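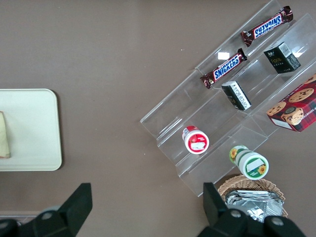

Counter stand, break room set: layout and fit check
23 January 2018

Carried over from the last entry: dividers bonded, edges flamed, film off. Stand is the three-step MacLeod pattern, clear acrylic, cut from the Ruvance sheet that was left over from the brochure holders. Purpose of this session was to load it with ordinary vending stock, settle where it goes on the table relative to the tray and the basket, and decide whether the shelf depth needs to change before we cut the set for Pruso.

Shelf depth as drawn is 47 mm. Measured at both ends and the middle of each shelf with calipers. Top and middle are on the number. Bottom shelf is slightly shallow at one end, where the riser was not seated when the solvent went in. Not visible once the shelf has stock on it. Not redoing it on this unit.

Top shelf

Two Snickers bars, laid lengthwise along the shelf, one behind the other. Lengthwise is the only orientation worth using at this depth. Crosswise, the crimped end hangs over the front and gets caught by a sleeve. Tried it both ways and went back.

The printed name on one bar ends up inverted to the person loading when the bars go in from opposite ends. For a counter unit this matters a little. Loading rule for the card: pick up every bar by the same end, turn before placing, do not turn after placing. Turning a bar in place drags the crimp along the acrylic and I can already find hairlines on the test offcut from doing that repeatedly.

Wrapper ends are springy. A bar with both crimps folded under sits higher and rocks. Leave crimps flat.

Middle shelf

The small black box with the gold print went here. It stands upright without help. The barcode label is up at a top corner, so it can be read by a hand scanner without lifting the box out. Yvette asked for that specifically, as the client wants to count stock without unloading. Worth noting that this only works if the label is on an upper corner to begin with; anything labeled on the base has to come out regardless.

Upright boxes and flat bars should not share a shelf. The box face hides whatever is lying behind it from a seated position. One type per shelf where possible. If types have to be mixed, box at the end, flat items toward the viewer.

Dividers

Dividers are vertical, clear, same sheet as the shelves. They do the job for boxes. For bars they are less useful: a bar laid lengthwise wants the full run of the shelf and the divider decides how much run it gets. Two options:

a) leave dividers fixed as now and accept the bay lengths
b) slot the shelves and make the dividers lift out

Option b costs a second setup on the router and leaves slots that collect crumbs. Option a is what the drawing says. Staying with a for the Pruso set unless Yvette hears otherwise from them. If b comes back, slot width has to be cut to the measured sheet thickness and not the nominal, see the June notes on the Flotelano rack, where every divider rattled.

Glare

Acrylic against the brown tabletop: the edges are what you see. They pick up light as thin lines and the faces mostly disappear. Good for the look, poor for anybody reaching in quickly. There is also a small hard reflection off the stand near the bars. It moves with viewing position so it is not a surface defect. I wiped that area twice before working this out.

Considered knocking the front edges back with 200 grit to make them read as frosted. Tested on an offcut. The frosting is even if the strokes are all one direction and patchy if they are not. It does make the shelf front easier to find with the hand. It also holds finger grease, and cleaning it with the blue cloth leaves lint. Not adopted. Leaving edges flamed.

Position on table

Stand on the right, set on the diagonal. Tray on the left. Basket near the corner on the right-hand side.

The diagonal was Yvette's suggestion and I was against it. Reasons against: takes more table, and the outer corners are exposed. Reasons for: the long shelves can be reached from two sides, and the labels can be read by someone walking up as well as someone already seated. After loading and unloading several times from both sides I agree with the diagonal for a shared table. For a wall counter it should go square to the wall. Put both on the instruction card.

Exposed corners need the radius increased. Current radius is what the router bit gives. Break them by hand on this unit, change the drawing for the set.

Tray

Cream-white one, rounded corners, low raised rim. It reads slightly green under the bench lights. I mention this only because the sample chip the client approved was described to us as ivory and somebody will ask. Compare by the window before sign-off.

Rim is shallow. Fine for flat items. It will not retain anything round when the tray is picked up at one end. Marked on the drawing as 15 mm minimum rim for the next version, to be confirmed with whoever makes it, we do not.

Keep the right portion of the tray clear as the set-down area. Items coming out of the stand go there first, then get sorted. When I did not keep it clear I was setting bars on the bare table and losing track of which had been checked. Flat items that live on the tray go to the left end.

Gap between tray and stand: enough for a hand, knuckles down. Did not dimension it. The card will show it as a hand width, people do not measure tables.

Basket

Small. Takes overflow and anything that does not fit the shelves. It wants to stay clear of the low corner of the stand, otherwise the rim bears on the acrylic when the basket is dragged out. Move basket by lifting.

Loading order

1. Wipe table. Dry it. Set stand down, do not slide it. Grit under the feet will mark both surfaces.
2. Turn stand to the diagonal before there is anything on it.
3. Place tray, then basket.
4. Load top shelf first, bars lengthwise, crimps flat, all names the same way up.
5. Middle shelf, boxes upright, barcode corner up.
6. Bottom shelf last. If it is loaded first, the wrist knocks stock off it while reaching over to the top.
7. Overflow to basket.

Unloading is the reverse, except the top shelf, where it is easier to start at the end nearest the hand.

Weight

Stand and a full test load together, on the parcel scale: 1,559 g. Scale was zeroed with the board on it. Full test load means every bay filled from the stock carton and is heavier than a normal display load. No visible bow in the shelves at that load, sighted along the front edge against a steel rule. Left loaded over lunch, sighted again, no change that I could see. That is not a creep test and should not be quoted to the client as one.

Joints: top riser joint has a few bubbles toward one end. No movement when pressed. Bottom riser joint, see above. Everything else clear.

Cleaning

Plain water and a drop of dish soap, soft cloth, air dry. No glass cleaner. The ammonia note needs to be on the card in larger type than on the last card. Paper towel is out as well. Chocolate smear on the shelf came off with warm water alone.

Chips from the solvent joint squeeze-out can be pared off with a razor held flat, once fully hard. Done on the left end riser. Slipped once, small nick, underside.

To do

Redraw outer corners with larger radius.
Shelf depth stays at 47. Do not let this get reopened without a product that fails to fit.
Jig for the bottom riser so it seats before the solvent goes in. A square block and two spring clamps would be enough.
Card text: diagonal for shared table, square for wall, loading order, no ammonia.
Ask Yvette whether Pruso wants one product per shelf or mixed. Affects the divider spacing and nothing else.
Check tray color by daylight.
Order more applicator needles. Last one is bent.
Return calipers to the drawer by the band saw. They were in the router tray again.

Added after Yvette Melnyk looked at it: she wants the middle step raised slightly so upright boxes do not cover the labels on the shelf behind. I think it depends on the box. Will mock up the change in foam board before cutting any acrylic. She is fine with fixed dividers. She also moved the basket farther toward the corner, and that is better than where I had it, the low end of the stand is now free when the first bar comes out. Updating the card sketch to match.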